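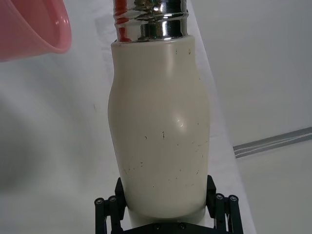 Small black specks on cream bottle, will they come off?

Posted by Tegwen Gethin, 25/02/2025

Hello everyone. I have an insulated bottle, the upper part is shiny steel and the body is off-white and matte. I bought it in September and I use it every day for tea. Now the body has many tiny dark dots and also some thin short lines, mostly in the middle and lower part. There are a few near the top too, under the steel neck. I washed it with dish soap and a soft cloth, but I did not see a big difference. I do not know if this is dirt or if the surface is already damaged. The steel part is fine, still shiny. Is there a safe way to clean the matte part? I am afraid to rub too strong and make a shiny spot on it.

dekavmont

Please check first if the dots are on the surface or inside it. Press a piece of clear tape on a small area and pull it slowly. If dots come away with the tape, it is lint or dust that is sticking, and warm water with a drop of soap should be enough after that.

If the tape stays clean, make a paste from baking soda and a little water. Put it on with your finger, wait three minutes, then wipe in small circles with almost no pressure and rinse. Try this near the bottom, where you will not look at it so much. For the thin lines you can use a white eraser, the kind for pencil. I removed marks like this from my own light colored bottle, they came from the zipper of my bag. Real scratches will remain, I am sorry to say it.

Do not use steel wool or the green side of the sponge. And do not leave the bottle in water for the night, some bottles have a seam between the metal and the outer cover and water can go in there.

For the neck, vinegar on a cloth, rinse, and dry it at once. The grooves need an old toothbrush.

Unska

just put it in the dishwasher, mine went up to 17 times and is ok

dekavmont

Unska, maybe yours is made for it. Many insulated bottles are not, so Tegwen, please look at the paper that came with it or at the maker's website before you try.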